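Notebook, Household Handling Group
Wednesday, September, entered 4:15 p.m.
Subject: equipment plan for the second two-arm station

The purpose of this entry is to record the figures agreed this morning with Recep Tatlı before the purchase request is submitted. The request covers gripper fingers, spare cables and floor protection. The arms themselves remain on the Plisteo lease and are to be left out of the total.

Finger pads. Tullix quotes a minimum order of 100 pads. Consumption on soft goods over the past quarter was 34 pads, so one order should carry both stations well into next year. The Fakir pads are cheaper per piece but are sold only with their own bracket, which would require a new mount on each gripper. Recommendation: Tullix.

Cables. The external run along each forearm is to be priced in two lengths. Recep asks that the longer one be ordered first. Lead time from Nutlow is 60 days and cannot be shortened.

Soft goods work continues on the armchair and the pink pillow, both arms in use, with the fingers of the left gripper open wide.

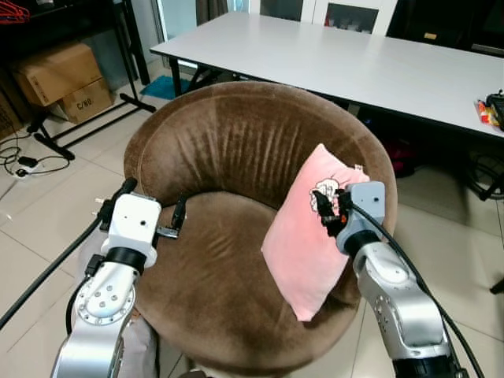 Which budget line should carry the replacement pads?
Pads are charged to consumables, and only the brackets and housings go to capital equipment.

The distinction matters this year. The consumables line has 400 dollars remaining and closes at the end of the month; the capital line stays open until the spring review. If the pad order cannot be placed in time, it will be moved to the next period and the present stock shared between the two stations.

Floor protection. One mat per station, to be bought locally. Quote still outstanding.

Furniture. No further chairs to be purchased under this request. Recep would like a second upholstery type for comparison, preferably a flat weave, and will ask whether one can be borrowed from the upstairs lounge.

Open items:
Written quote from Tullix, including shipping.
Confirmation from Plisteo that third-party pads do not affect the lease terms.
Connector type for the Nutlow cables, to be checked against the drawing.
Signature on the capital form (R.T.)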